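Brurkham Textile Store: Household Cloth Gallery

The Brurkham Textile Store holds household cloth given to the museum by families in Ultanness and the surrounding parishes. The collection includes table coverings, tea towels, aprons, curtains and a good deal of uncut yardage. Much of it was in daily use until shortly before it reached us, and donors are asked to record where each piece was kept and what it was used for.

This page accompanies the summer display, Kitchen Colours, which opens in the Landeg Room in July. The display brings together some 30 pieces, chosen by Vesela Halilović and Dehua Hao, and is arranged by pattern. Fruit and vegetable prints occupy the long wall, checks and stripes the window bays, and plain cloths with coloured borders the two cases beside the door.

Fruit prints have long been a favourite for the kitchen, and citrus above all. Makers liked the cut slice because it could be turned in any direction without looking wrong, which helped when a cloth was to be seen from every side of a table. Lettering was often scattered between the fruit to fill the ground.

Visitors may handle the sample pieces on the centre table. Original cloths may be seen by appointment between 10 a.m. and 4 p.m., in groups of no more than 8. Bags and coats should be left in the lockers. Enquiries about gifts of cloth should be addressed to the Drorar Street office, with a note of the approximate size and any known repairs.

Reader comments are printed beneath the gallery entry.

Gallery

Citrus and fruit print, in yellow-orange, white and soft teal on a pale aqua and mint-green ground, with small dark dots and navy lettering in a handwritten style.

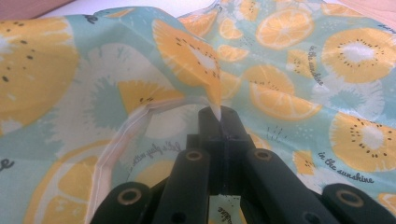

Catrin Mostyn writes: My mother had curtains in a lemon print and made the offcuts into aprons for my sister and me. I still have one of them, faded along the ties, and would gladly bring it in if the store is taking aprons this year. Could you tell me whether it ought to be washed first or left as it is?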